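Subject: Re: [Pistmont-Cooks] ketchup in the cupboard or the fridge?

On Nov 8, 2019, Mehwish Pirzada wrote:
> My mother-in-law says an open bottle belongs in the fridge, period.
> I grew up with it next to the salt. Who's right? We go through a
> bottle every 2 weeks, if that matters.

Oh boy, Mehwish, you've opened a can of worms (or a bottle)! I'm a cupboard person and always have been. We eat it so fast in this house that it never gets a chance to go funny, and cold ketchup on hot fries just makes me sad. My sister over on Tarar Street keeps hers in the fridge door with the mustard and six kinds of hot sauce, and we've been arguing over it since at least May.

What I do care about is the cap. Wipe it! That dried crust around the hole is what makes it spit all over your shirt. I run mine under the hot tap every few days, and I store the bottle cap down so I'm not pounding on the bottom at dinner.
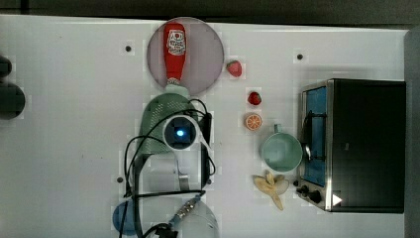

Mehwish wrote back to me off list that hers is going in the fridge from now on, mostly to keep the peace, but that mayo is a whole other fight and she'll start a new thread for that one.

Count me in for the mayo thread.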